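Kalenum Hand Grippers: Set-up Guide
Section 7. Running a demonstration or open day

Sections 1 to 6 assume you are alone with the grippers and have all afternoon. This section assumes the public is coming in at ten and somebody has already asked whether it makes tea. Read it the day before. Satish Jaiswal wrote the first version after the Tundcombe open day in August, and most of the cautions are his.

7.1 Before visitors arrive

1. Put the demonstration table where people can stand on at least two sides of it. The operator sits at the near edge and needs elbow room on both sides.

2. Clear the middle of the table. Vases, lamps and other things meant to make the place look welcoming go at the far side, beyond the reach of either jaw.

3. Charge both grippers fully. A full charge lasts 197 minutes, or slightly less if visitors keep asking to feel how heavy they are.

4. Switch on the left gripper, then the right. Wait for the green light on each. If one stays dark, hold its power button down for a slow count of five and try again.

5. Wipe the marker cubes with a dry cloth. Fingerprints on the printed squares upset the tracking, and children cannot see a cube without picking it up.

Note: Do not peel, trim or colour in the squares. A replacement cube is part number 902 and takes longer to arrive than you would like.

7.2 The bowl task

The bowl task is the one to show first. It is small, quick to explain and hard to spoil. You need one bowl and one light object with a stem or handle.

1. Place the bowl in the centre of the table and put the object in it.

2. Sit down and take one gripper in each hand. Keep your forearms low and your wrists loose.

3. Bring the left jaw in beside the bowl. Hold the right jaw over the table, pointing inwards, until you need it.

4. Check that both cubes are in the clear. A sleeve, a lanyard or a helpful visitor's arm across a cube will stop the recording.

With a white bowl and a yellow-green ball on a stick, the starting position looks like this. Both green lights are on, and the flowers and lamp are well out of harm's way.

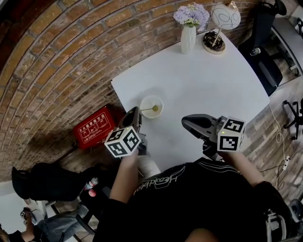 5. Press Record on the Jarkuvora tablet and wait for the tone.

6. Lift the object out by its stem, hold it still for a moment and lower it back in. Go slower than feels natural. At normal speed the audience misses it and you have to do it again anyway.

7. Press Stop. Leave your hands where they are until the second tone.

Caution: The jaws close firmly. Keep fingers, ties and long hair away from them, including your own.

Caution: Route cables away from where people will stand. At Tundcombe the first thing to be unplugged was the tablet, and the second was the tablet.

7.3 Letting visitors have a go

1. One visitor at a time, seated. Allow 20 seconds for each attempt and be firm about it.

2. Save visitor attempts to the folder marked Guests. The Dubey software keeps up to 1000 recordings in a folder before it starts complaining. Do not mix guest recordings with your own unless you want a robot that has learned to wave at its mum.

3. If a visitor drops the object, put it back in the bowl and carry on. Dropped attempts can stay in the folder, marked as failed.

4. When asked if the robot will take people's jobs, refer the visitor to whoever is in charge. If you are in charge, see the leaflet.

7.4 Packing up

Switch off the right gripper first, then the left. Fit the jaw covers, put the cubes in their padded box and check under the table for the spare bowl.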